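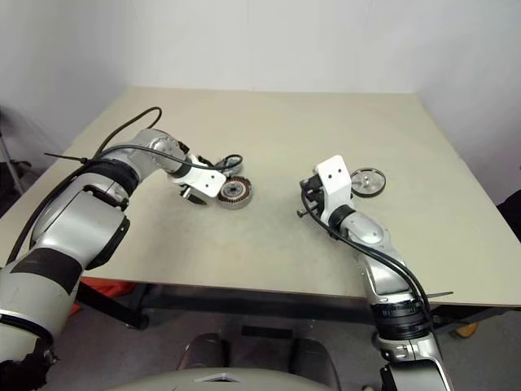
Posted by kuusisto_fan, Aug 23, 2021

Two-arm motor teardown, and a fault I can't pin down

Love this job so much! Stator, pulley and the small parts go on the table and the arms sort them out. It ran 193 cycles clean. Then the right arm froze mid-reach with a cable strain warning. Hit reset, got 7 more cycles, froze again. Any ideas?

sillero88 wrote:
Great setup! My money's on the cable run. Look at that loop over the left wrist, it curls right on top of the parts. One snag and you're pulling on the plug.

kuusisto_fan wrote:
But it's the right arm that stops! Adding one with a single part between the grippers.
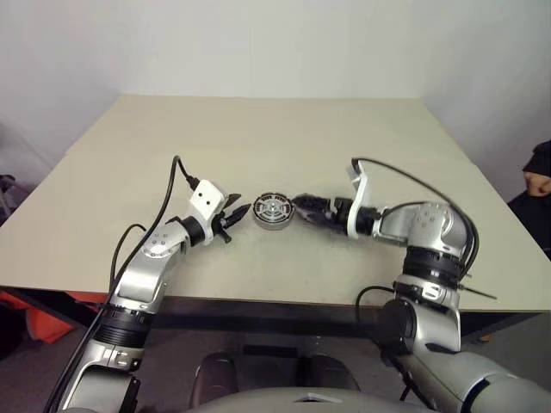
Photo: kuusisto_fan / Judodov bench

dudier_dan wrote:
Don't agree with sillero88. A snag would trip at random spots. If yours always quits at the same reach, I'd suspect the joint, or a limit set too tight. Does it?

kuusisto_fan wrote:
Same reach both times, yes. Ooh.

sillero88 wrote:
Two stops proves nothing, and a cable goes tight at the same reach too! Give it more slack and run it again.

dudier_dan wrote:
Fair. But keep hands off the table while you test, and cut power before you touch that cable. Mine restarted on me in February and I still jump.

kuusisto_fan wrote:
Will do, power off first. Slack tonight, limits tomorrow!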